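Home | Reviews | Hands & Grippers | Arms | Forum | About
Print this page | E-mail to a friend

Wamden five-finger hand vs. the Gastard two-finger – notes after a month

Typing this up fast between other stuff, sorry for the mess. A few people asked on the forum whether the Wamden hand is worth the money over a plain parallel gripper for shelf picking. Short answer, depends what's on your shelf. Long answer follows.

Setup first. Retail mock-up, black shelving, steel table next to it, carpet floor. Job is take a can off the upper shelf, turn, put it on the table. Chip canisters mostly, because they're tall, light, slick and they tip over if you look at them wrong. A few small cups too. Gastard gripper first, then the Wamden hand, same controller (Plerberg, older firmware, more on that below). 191 picks with each. Same poses, same speed cap, same lights.

Gastard got 66 misses. Wamden got 32. I counted a miss as anything where the can wasn't standing on the table at the end, so a clean grab and a bad release is still a miss. You may think that's harsh. Fine, use your own rule.

Most of the Gastard misses weren't drops. It pushes the can back before both fingers are on it, can leans, second finger lands high, and then you're lifting a tilted thing by its neck. Comes off the shelf OK. Then you have to set it down straight and there's no wrist angle left to do it.

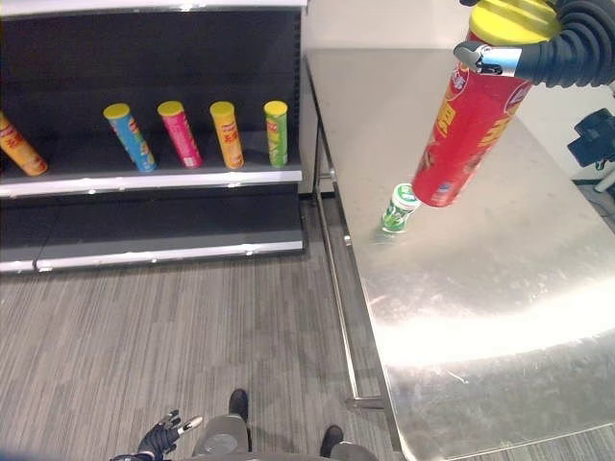 Lowering the approach speed helped a bit. Grabbing lower on the can helped more, but then the knuckles get close to the shelf edge and the planner starts sulking. I ended up with a grasp height a third of the way down from the lid and left it there for everything. Not the best number, just the one that didn't throw errors.

The steel table is its own problem. Glare. The depth camera I had on at first (the cheap Bai one) put holes all over the near half of the tabletop, and the arm would release high cause it didn't trust the surface. Dropping a full can of chips from two inches up sounds worse than it is, but half of them fell over. Swapped to a fixed table height in config and ignored depth on release. Ugly, works. If you have a matte table you'll never see this.

Now the Wamden. Good things:

Fingertips. Nice soft black pads, grippy on printed cardboard, no marks on the cans. After the whole run I saw a little shine on the index pad and nothing else.

It self-centers. If you come in off by half an inch the fingers wrap and pull the can in. That's where most of the improvement came from I think.

Backdrivable enough that hitting the shelf edge didn't break anything. I hit the shelf edge a lot.

Less good:

Cable exit is on the back of the hand in a dumb spot. Snags on sleeves and covers. We run cloth covers over the upper body and the hand kept catching the hem on the way up. Tape fixed it, sort of.

Idle pose. With power on and no command the fingers straighten out and hang. Looks harmless, but the next close comand starts from full open, so you lose time on every cycle. Set a half-closed rest pose yourself, it's in the second tab of the Plerberg panel under a name that makes no sense.

Tiny screws at the knuckles. Check them. Two of mine had backed out by Saturday and the ring finger was getting sloppy. Threadlocker, done.

The manual. Translated by somebody in a hurry. The torque table lists five fingers and gives values for four.

Calibration takes forever the first time. You hold each finger at its stop by hand and click through, and if you let go early it starts that finger over – without telling you. Second time took me ten minutes. First time I don't want to talk about.

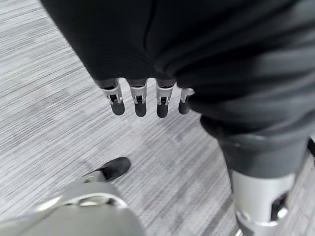 Chenxi Jin wrote in to disagree on the rest pose: half closed is fine for cans, but on small cups it means the thumb knocks the cup over on approach, and she would sooner pay the extra time and start from open. She also gets fewer misses than I do with the Gastard, after gluing thin foam to the insides of both fingers.

OK, fair. I didn't run enough cups to argue about it. If your mix is mostly short stuff listen to her. The foam I tried once, years ago on a different gripper, and it peeled. Might be better glue out there now.

Firmware: I stayed on the older Plerberg build the whole time because the new one changes how grip force is scaled and I didn't want to mix numbers halfway. Somebody on the forum says the new one is smoother on release. Will try in November if I get the hand back.

Price. The Wamden costs a lot more than the Gastard, and you feel every bit of it when you order the spare finger kit, which you should order. The Gastard has basically two wear parts and you can swap them over lunch.

So. Boxes, bags with a flat edge, anything that won't tip – get the Gastard and keep the change. Tall round things on a crowded shelf, the Wamden is better and it's not close. Mixed shelf, I'd still go Wamden, but budget a day for setup and buy the threadlocker first.

Will post the config files when I've cleaned out the swearing in the comments.

Print this page | E-mail to a friend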